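Subject: Re: [sonus-users] PXEブート後、ドライバ注入済みイメージでNICを見失う

ゼーテルです。出先からなので短く。

Gebremichael さん wrote (2018年6月24日):

> お世話になっております。Gebremichael です。
>
> Loder で作った起動イメージを PXE で配っていますが、Tanner の新しい方の筐体だけ、WinPE が立ち上がったあとネットワークにつながりません。ipconfig を打っても何も出ず。古い筐体は同じイメージで問題なしです。
>
> ドライバは 2月に Brilby さんからもらった一式を入れてあります。inf が 1,901 個あって、どれが効いているのか正直分かりません。
>
> 1. イメージのインデックスは 1 だけ見ればよいのでしょうか
> 2. 全部入れ直した方が早いですか
>
> ログが要るようでしたら送ります。

1 について。
うちの boot.wim はインデックス 2 つあります。起動に使われるのは 2 の方。1 にだけ入れても効きません。たぶんこれ。

dism で確認してください。

 dism /Get-WimInfo /WimFile:D:\loder\boot.wim
 dism /Mount-Wim /WimFile:D:\loder\boot.wim /Index:2 /MountDir:D:\mnt
 dism /Get-Drivers /Image:D:\mnt

最後ので NIC の inf が出てこなければ当たりです。

2 は、やめた方がいいです。前に全部突っこんだら wim がふくれて、TFTP の転送がタイムアウトしました。NIC とストレージだけで足ります。Tanner の新筐体なら必要なのは 4 個のはず。アンマウントのとき /Commit を忘れずに。私は忘れて半日つぶしました。

あと、WDS 側でイメージの差し替えをしないと古いのが配られ続けます。サービス再起動だけではだめでした。
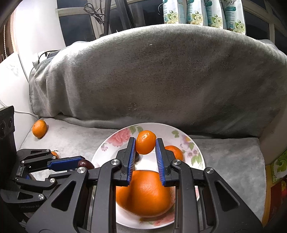
みかんとオレンジ、花柄の皿で。

それから Ammann さんが先週書いていた件、TFTP のブロックサイズを上げる話ですが、うちのスイッチ越しだと 1,000 を超えたあたりから不安定です。既定値に戻したら 13 台とも起動しました。同じ症状の方いたら教えてくだい。Bühler さんの環境では問題ないそうなので、ファームの差かもしれません。未確認。

ログは wpeinit.log と setupapi.offline.log をお願いします。setupapi の方は大きいと思うので、zip にしてからで。リストに直接貼るとまた Greenwood さんのところで弾かれます。

それと、新筐体の NIC のハードウェア ID も欲しいです。フルの Windows が入っている機械があれば、デバイスマネージャーの詳細タブから VEN と DEV のところだけコピペで。なければ WinPE 上で setupapi のログに残っている分でいいです。ID さえ分かればば inf は検索で絞れるので。

なお Secure Boot は今回切ったままで。そこを同時に触ると切り分けできなくなります。

夜にもう一度見ます。

Njål Sæther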